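**Technician wanted, part-time, to look after one robot cell**

Posted Mon 4 September. Lelach, back unit off the loading lane. Contract to the end of July, then we'll see.

We run a single gripper cell. It picks up small blocks and puts them down again, all day, and the company that sold us the control package (Dusura) told us it would more or less look after itself. It doesn't. Screws back out, cables rub, and the wrist camera drifts a hair off true and then every pick lands a hair off with it. We have stopped believing the word "maintenance-free" and we'd like to hire someone who never believed it to begin with.

The job is 11 hours a week over two mornings. You would have the cell from power-up to noon, and after that the people who need the data get it, whether or not you think it's ready. If you say it isn't ready, write down why. We've had too many arguments settled by whoever was standing closest to the switch.

**What you would be doing**

- Checking the fasteners on both finger linkages before the first run, with a torque driver. "Feels tight" is how we lost a pin last winter.
- Measuring jaw closure against the gauge block and logging the number, including when it's the same as yesterday.
- Cleaning the camera lens and redoing the hand-eye calibration when the error goes over the limit taped inside the cabinet door.
- Looking over the cable loops for wear, end to end, with your fingers as well as your eyes.
- Swapping pads and linkage bushings. The supplier, Antal, says 400 hours for the bushings. Ours have never made it past 200, and Antal's explanation for that changes with each phone call.
- Keeping the spares drawer honest. If the label says nine and there are two, fix the label and order seven.

Most of your checks will be done through the wrist camera, on a screen beside the cabinet. It's a close, wide view and it takes getting used to. You'll want to be comfortable judging a grip from it before you open the guard and go in with a light.
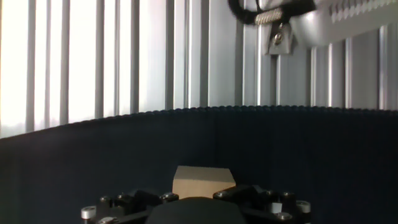
*Wrist camera view: wooden block between the jaws, with the silver bolt heads on the left and right linkages.*

A block sitting between the jaws tells you very little on its own. We've had plenty of grips that looked fine on the screen and let go halfway through the lift. So we ask for the slow check as well: close, lift, hold for a count, rotate, lower, then look at the jaws again. It's dull. Two people have told us it could be automated and neither came back with anything that worked.

**Who we're after**

You've kept some kind of machine running before and can talk about a time it went wrong. Packaging line, lab instrument, sewing machines, a milking parlour, we don't mind. A trade ticket is welcome but we won't insist on it. Robotics degrees are fine too, though the last round of applicants had several between them and only one asked where the emergency stop was.

You should be able to read an exploded drawing, use a hex key without rounding the head, and write a log entry the next person can follow. Some scripting helps with the calibration, which runs from a command line and reports its errors in no particular language. Decent close vision is needed, with or without glasses. There's no heavy lifting.

You should also be willing to tell us that a part we like is no good. We're presently rather fond of the Tirnar finger pads – grey, grippy, not cheap – and would be glad of a second opinion from someone who didn't choose them.

**What you get**

Trade rates, paid fortnightly. Your own key and your own bench. We'll pay for the guarding and lockout course if you haven't done it, and you won't work inside the guard until you have. Parking is free and usually available before nine. There is a kettle. There are no "growth pathways", and we can't promise the cell will still be here in two years – it depends on funding, and we've heard a few cheerful things about funding before.

**How to apply**

Send one page on what you've looked after, and a few lines answering this: the jaws close to the right width on the gauge, but blocks are slipping toward the left finger in most lifts. What do you check first, and what would make you change your mind? We don't have a model answer in a drawer. We had this fault for almost a month and would still argue over the cause.

No video applications, please. Shortlisted people will be asked in for a paid half-day trial on the cell, with the guard closed and one of us on hand. Bring flat shoes and tie long hair back.

Applications go to the front office at Lelach, on paper or by email, marked "Cell technician". We'll reply to everyone, including the ones we turn down.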